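We use cookies to keep this site running. By continuing to read you agree to our cookie policy. Accept | Manage settings

Slow trains and too many sandwiches

So I finally did the Hutport to Plurkau trip by train, after two years of telling everyone I was going to! It took most of a day and 3 changes, and I would do it again next week if my back allowed it.

I know you can fly. My whole family made sure I knew. But I'd had this route stuck in my head ever since I found an old timetable in a junk shop (400 pages, smelled like a basement, of course I bought it), and the train still runs more or less the way it did then. You leave Hutport at 6:40 in the morning, when the station café is just putting out the rolls, and you get a window seat if you're pushy. I was pushy.

The first stretch is pretty dull – warehouses, a golf course, the backs of people's yards. Then you get to Bisisard and the line starts to climb, and everybody in my car put down their phones for a while. I had my nose on the glass. There's a sign at the summit stop that says 1,474 feet, so it's hardly the Alps, but there was snow on the platform in February and a man selling soup out of the waiting room. Get the soup. I had already eaten two of my four sandwiches by then and I still got the soup.

My one real mistake was the second change. Nine minutes looks fine on paper, but the platforms are at opposite ends of the station and there's a footbridge with a lot of stairs. Pack light, or take the later connection and have a coffee.

Now I'm already plotting the summer one, the branch line from Plurkau out to Unnithan, which swings way around the lake before it comes back toward town. I like to sketch a route before I look up a single departure time, big and sloppy, and for that a white board flat on the table beats any app I've tried. So far Unnithan is one loopy line in blue marker, so faint you can barely see it, and I still have to work out where to sleep.
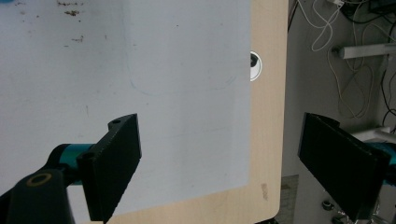
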